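Home | Rentals | Deposits | FAQ | Contact

Wainwright Flats — Move-Out FAQ

Last updated: September

Quick answers for tenants leaving a unit. Read your lease too, it wins if the two disagree.

How much notice do I give?
2 months, in writing. Email is fine. Text messages don't count, sorry. Put your unit number in the subject line or it sits in the wrong inbox.

When do keys go back?
By noon on your last day. Drop box next to the office door, in an envelope, name and unit on the front. All copies — mailbox key too. Missing mailbox key means a new lock and you pay for it.

How clean is clean?
Swept, mopped, wiped down. Oven and fridge emptied and cleaned inside. You don't need to hire anybody. If you want to, Puvier does most of the units on our street and they know the checklist allready.

What about the tile floors?
Plain warm water and a little dish soap. No bleach, no wax, no vinegar on the grout. Move everything off the floor first and do the corners by hand. Pale tile shows every streak so rinse twice, then dry with an old towel. Scuffs from chair legs come up with a melamine sponge, go easy.
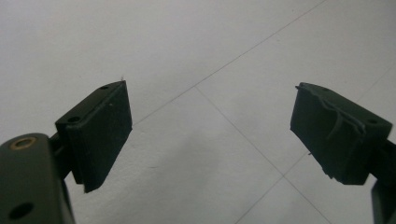 Do I have to fill nail holes?
Small ones, no. Anything bigger than a screw, yes. Don't touch up the paint yourself, it never matches and then we have to do the whole wall.

Can I leave furniture behind?
No. Not even nice furniture. Ask the next tenant if they want it and get their OK in an email to us before you go. Anything else gets hauled and charged to the deposit.

Who does the walk-through?
Jeanine Maes for buildings 1 to 3, Gopinath Bhat for the rest. Book a slot at least 8 days ahead. You can be there or not, up to you. Most people like to be.

When do I get my deposit back?
After the walk-through is signed off and the last water bill is in. We mail a check, so we need a forwarding adress. No address, no check.

I forgot something in the unit!
Call right away, ext. 2717. We hold small stuff at the office for a short while. Food gets tossed.

Do I cancel my own internet?
Yes. And power. Water and trash are on us.

Contact: office ext. 2717 | © Wainwright Flats | Back to top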